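Judlow Outdoor Families Group
Minutes of the June meeting

Start 18:30. Chair: Imani Mussa. The minutes of the last meeting were accepted with one correction: the pond dipping was at Billia Meadow, and the minutes said Ghumman Wood.

1. Night walk
The walk for listening to owls and bats will go ahead at Ghumman Wood. We take a maximum of 16 children, each with one adult. Flashlights stay off after the second gate. The landowner agreed to leave the lower path open for us until 22:00, and asks that dogs stay home.

2. Money
The balance is 2,224. From this we must still pay the rent of the hut and the new hand lenses. It was agreed to spend up to 40 on printing of the leaf and bark cards.

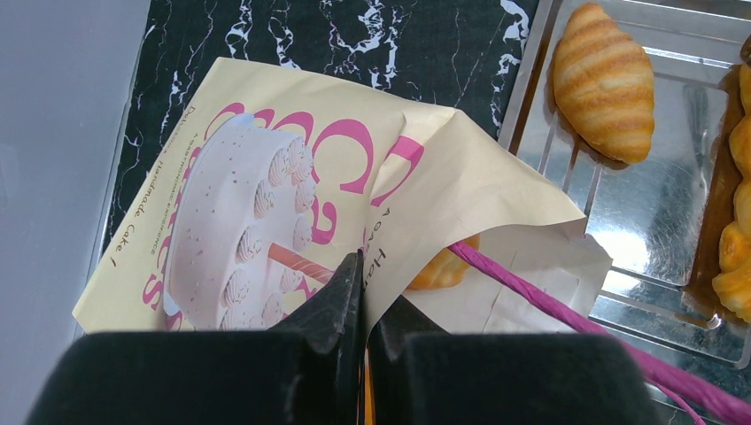
The cards will be printed on one side only, so the children can make rubbings on the back. Members who have old wax crayons at home are asked to bring them to the hut.

3. Tree diary
Every family chooses one tree and visits it once in a month for one year. They draw it, write what they hear and smell near it, and look for insects on the bark. There was a long discussion if the diary should have fixed questions. The majority wanted three questions per page and the rest of the page empty – small children like to draw big. 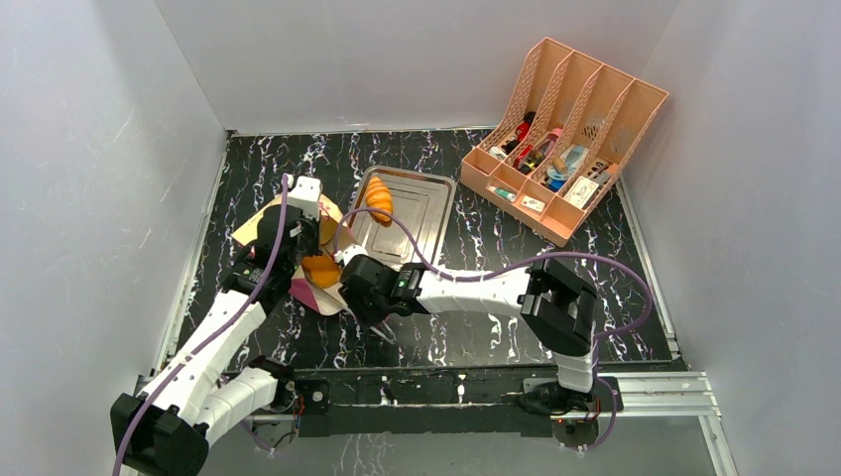
Initz Lane was proposed by one member as a better starting place than the meadow, because the path there is flat and strollers can pass. Another member answered that the lane has almost only hawthorn, and the children would all choose the same tree. It was decided to visit both places before the school vacation and choose after.

4. Other matters
The key of the hut is missing again. Please look in your coat pockets.

End 20:10.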